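Grumcombe Pantry Room – second progress report

The grant paid for one small room to be turned into somewhere people can pick up fruit without filling in a form. We are now most of the way there, if you count the room and leave out the sign for the door, which Hirkitz has promised us by the end of September. He didn't say which September.

Shelving first, as it was the largest line in the budget. The white cubby unit from Bravel came to 276 against the 300 we put down for it. It stands against the left wall, and the small red baskets are in use for carrying things over to it.

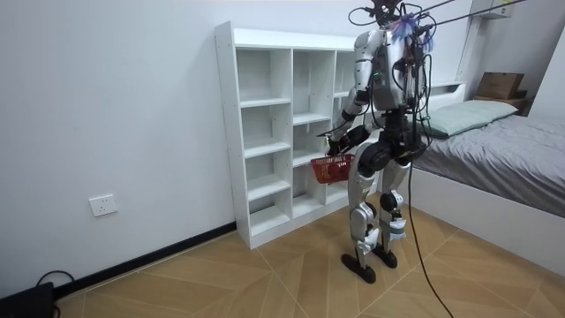 Amnuay Paisan wrote back on the draft of this report to ask whether open cubbies were wise, given what happens to fruit that gets forgotten at the back, and whether we had considered plain crates. We had. Crates are cheaper, and everything at the bottom of them turns to jam.

A fair point about the back of the cubbies, though, so each one now gets checked at closing. The checklist is a page long and has already been lost and reprinted. On assembly: the instructions allowed 2 hours, a figure I'd like to see somebody achieve. The small screw holes in the dividers can be left alone or plugged, and I have put the plugs down as optional spending, meaning we haven't bought any.

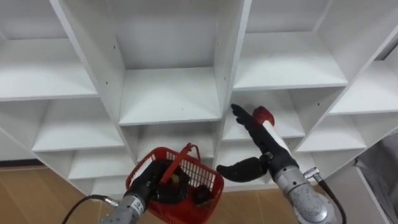
Stocking is the part still being worked out. Sydorenko can supply up to 60 pieces of fruit a week, which sounds like plenty until you hand out the first bag. Our rule for now is one fruit to a cubby while we settle what goes where, with pears and mangosteens kept apart so that people can find them.
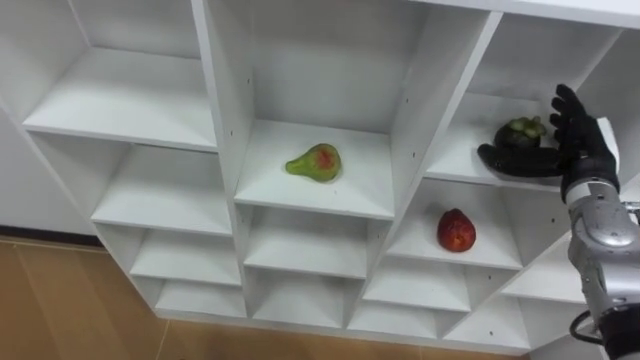 The remaining 24 from the shelving line we would like to move to labels, if you have no objection. The labels would go on the shelf edges, in large type – last time we tried small type and spent the afternoon reading it aloud to people. Please let us know before the next order goes in.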